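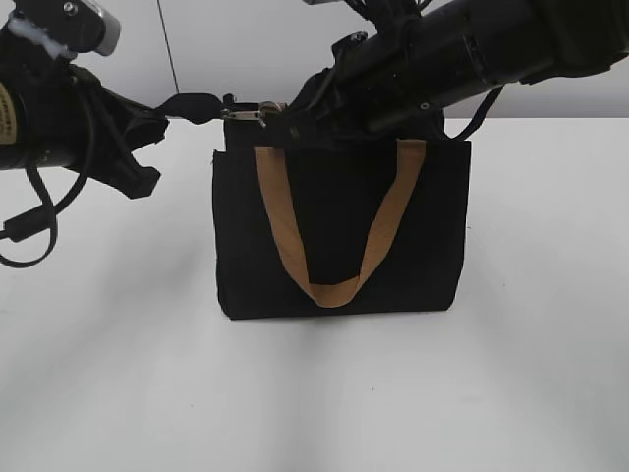 Two arms, one tote bag and its shoulder strap

Print | E-mail

About Bistberg

We're a small company in Sundstead, and we've been putting together two-arm robot kits since Abhishek Nishad built the first Maurya on his own kitchen table — his family still brings it up at dinner! The Maurya kit is meant for handling soft goods like bags and straps, and 400 of them have now left our shop. Every kit comes with 3 visits from our setup crew, and we do love to stay and chat, so please write or stop by any time.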